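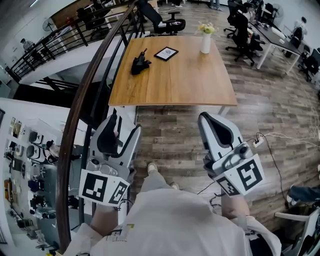
Fig. 1. Square table with a honey-brown top on gray plank-patterned wood flooring.

Courses > Materials and Interiors > Unit 7 > Handout: Wood and Moisture

This site uses cookies to keep you signed in and to count page visits. Accept | Manage settings

Unit 7: Dimensional Change in Wood Indoors

Course lead: Naledi Venter
Lab sections: Bảo Bạch, Duyên Giáp
Revised May 20, 2026

7.1 Scope

These notes cover the movement of solid wood under changes in relative humidity, the estimate used for that movement, and the construction details that allow for it. Panel products are treated briefly in 7.7. Strength and fire performance are in the next unit and will not be examined with this one. Students who missed the lecture should read 7.2 through 7.5 before the lab.

7.2 Water in wood

Water is held in wood in two ways. Free water is liquid in the cell cavities. Bound water is held within the cell walls by attraction to cellulose and hemicellulose. As green wood dries, the free water leaves first. The point at which the cavities are empty and the walls are still full is called the fiber saturation point (FSP). It differs by species and falls slightly with temperature. For all calculations in this course, use 30 percent.

Above the FSP, wood loses weight as it dries but keeps its size, apart from cell collapse in a few species dried too fast. Below the FSP, bound water leaves the walls, the walls get thinner, and the piece shrinks. The process reverses when humidity rises.

Moisture content (MC) is expressed on an oven-dry basis:

MC = (mass as found – oven-dry mass) / oven-dry mass × 100

Since the divisor is the dry mass, values above 100 percent are possible and are common in the sapwood of green softwoods. Every year several lab reports divide by the wet mass. Check this before submitting.

7.3 Equilibrium moisture content

Wood left in air of constant temperature and relative humidity reaches a steady moisture content, the equilibrium moisture content (EMC). Relative humidity has by far the larger effect. A heated building in a cold climate has low relative humidity in December, and furniture in it may settle near 7 percent. The same furniture in a damp summer may approach 12 percent. An unheated garage or porch will give higher values than either.

Two further points:

(a) EMC depends on history. Wood approaching equilibrium by drying settles slightly higher than wood approaching it by taking up water. The effect is called hysteresis. It is ignored in the estimate below.

(b) Equilibrium takes time. A thin veneer responds within hours, while a thick tabletop may need weeks. Short swings in humidity are therefore felt mainly at the surface, and the core follows the seasonal average. End grain exchanges moisture much faster than face grain, which is why the ends of stored boards are often coated with wax.

7.4 Directions of movement

Wood is anisotropic. Three directions are distinguished:

Longitudinal – along the grain. Movement in normal wood is very small and is taken as zero in furniture work. Reaction wood and juvenile wood are exceptions and can shorten enough to bow a board.

Radial – across the growth rings, from pith toward bark. Movement is moderate.

Tangential – along the growth rings. Movement is largest, commonly near twice the radial value.

A flatsawn board has its width mainly in the tangential direction. A quartersawn board has its width mainly in the radial direction and so moves less in width and more in thickness. Most boards sold as flatsawn show a mix, with the rings nearly flat at the center and steeper toward the edges. The difference between radial and tangential shrinkage is also the cause of cupping. On drying, a flatsawn board cups away from the heart side, as though the rings were trying to straighten.

7.5 Estimating the change in width

Shrinkage tables list total shrinkage from the FSP to oven-dry, as a percentage of the green dimension. If shrinkage is assumed to be linear with moisture content, the change in width is:

dW = W × (S / 100) × (dM / 30)

where
dW = change in width
W = starting width
S = total shrinkage in the relevant direction, percent
dM = change in moisture content, percentage points

The formula treats the starting width as if it were the green width. The error is small over the range found indoors and is well below the natural variation between boards of one species.

Worked case. A solid top is 732 mm wide across the grain, glued up from flatsawn boards with a tangential shrinkage of 7 percent. It goes from 12 percent MC to 7 percent MC.

dM = 12 – 7 = 5
dW = 732 × (7 / 100) × (5 / 30)
dW = 8.54 mm

The top gets 8.5 mm narrower. If the same top were quartersawn, with a radial shrinkage of 4 percent, the result would be 4.9 mm. The length along the grain does not change in either case.

The number of boards in the glue-up makes no difference to the total. A common mistake is to work out the movement per board and then assume that the glue lines absorb part of it. They do not. Narrower boards reduce the depth of each cup but leave the overall width change as it was.

7.6 Construction details

The top and the frame under it move by different amounts. A rail running across the width of the top has its own grain running lengthwise, so its length is fixed while the top above it changes by several millimeters. A rigid joint between the two puts the top in tension as it dries, and a split along the grain or an opened glue line is the usual result. If the humidity goes up instead, the top may crown or push the joints of the frame apart.

Accepted methods of attachment:

Wood buttons. An L-shaped block is screwed to the underside of the top, with its tongue in a groove in the rail. Leave clearance in the direction of movement. Tops fitted in a dry season need the clearance on the side that allows growth.

Figure-eight clips. The clip turns in a shallow recess in the rail. The recess must be wide enough for the clip to swing.

Slotted screw holes. The slot runs across the grain of the top. Use a washer under the head and tighten only until snug.

In each case, one line of screws may be fixed without clearance to set where the movement starts. Fixing at the center splits the movement evenly between the two long edges. Fixing at one edge sends all of it to the other, useful where one side stands against a wall.

Breadboard ends follow the same rule. The end piece is fixed at the center tenon only, and the outer tenons are pinned through slots. The end will stand proud of the top in dry months and fall short in damp ones. Clients should be told this at delivery and not when they call about it.

7.7 Flooring and panels

Solid strip flooring moves across the width of each strip. Gaps between strips in the heating season are expected. An expansion gap is left along the walls and covered by trim. Material should be conditioned in the room where it will be laid, with the heating or cooling already running at its normal setting. Leaving sealed packs in a cold building for a few days does nothing useful.

Plywood has plies crossed at right angles, and each ply restrains its neighbors. Movement in the plane of the sheet is a small fraction of that in solid wood. Particleboard and fiberboard also move little in the plane but swell in thickness, and some of that swelling is permanent. A veneered panel can be edged with narrow strips of solid wood without special provision. A wide solid edging mitered at the corners is likely to open at the miters.

Appearance from above is poor evidence of construction. A brown top with visible grain may be solid, veneered, or printed. Check the end grain and the underside before choosing a value for S.

7.8 Finishes

A finish slows the exchange of moisture. It does not change the EMC. Film finishes such as varnish are more effective than oil, and several coats are better than one. Both faces of a top should get the same number of coats. A top finished on one face only takes up and loses water unevenly and may cup with each change of season.

7.9 Lab preparation

Bring a calculator, a 30 cm steel rule, and the shrinkage table from Unit 6. Samples will be weighed before and after oven drying. Record the ring orientation of each sample by sketching the end grain before it goes into the oven. Reports without the sketch lose the marks for section two of the form. Questions about the balance go to Duyên Giáp; questions about marks go to Bảo Bạch.

Terms to know: bound water, free water, fiber saturation point, equilibrium moisture content, hysteresis, anisotropy, radial, tangential, reaction wood, cupping.

Related handouts
Unit 5: Reading End Grain
Unit 6: Shrinkage Table and Species Notes
Unit 8: Strength and Fire Performance
Adhesives for Edge Joints (K. Hviid)
Lab Form: Oven-Dry Method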